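Woltstead, 24 January 2021

HOME-MADE MODELLING DOUGH PACKS GO OUT TO 300 WOLTSTEAD FAMILIES

Families across Woltstead can now send for a free dough pack, put together by the Gallinum play library so that children can carry on rolling, squashing and shaping at home. There are 300 packs in all, and 238 of them have already been spoken for!

Each pack holds the dry ingredients for one batch of dough, a sachet of food colouring, a measuring spoon and a printed sheet of ideas. Families add water and a little oil from their own cupboard. The recipe is the one the play library has used at its Stiltari Road sessions for almost 13 years, with a bit less salt than it used to have, and it needs no cooking.

The dough sessions have always been the busiest table at Gallinum, and parents have been asking for the recipe since the doors closed in November. We were delighted to be asked. It is a lovely thing to make together – the stirring is half the fun, and most children want to get their hands in well before it is ready.

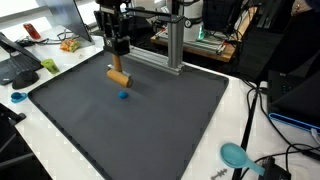
A small ball is plenty to begin with. Children of two or three often do best with a piece they can close one hand around, pressed a little flat first so that it stays put when the rolling starts. A tray with a raised edge keeps the crumbs off the carpet, and a dark one makes bright dough show up beautifully. Any rolling pin will do, and so will a clean, smooth bottle made of plastic.

The idea sheet has 3 activities for rainy afternoons: a row of snails, a family of button faces, and a long thin road for toy cars. The road has been a great favourite with our own children, who have so far got one from the kitchen door to the fridge.

Dough keeps for a good few weeks in a lidded tub in the fridge. If it turns sticky, knead in a spoonful of flour. It is very salty and isn't for eating, so please stay close by with little ones, and keep it well away from dogs.

Packs come in blue, yellow or green while stocks last. They can be collected from the side door of the Tufa Centre, Stiltari Road, between 10am and noon, or left on the doorstep for any family in Woltstead who can't get out. Please tell us when you ask for a pack if anyone at home has a wheat allergy, as we have a rice flour version too.

To ask for a pack, leave a message on the Gallinum play library answerphone or drop a note through the letterbox at the Tufa Centre. One pack per household, please.

ENDS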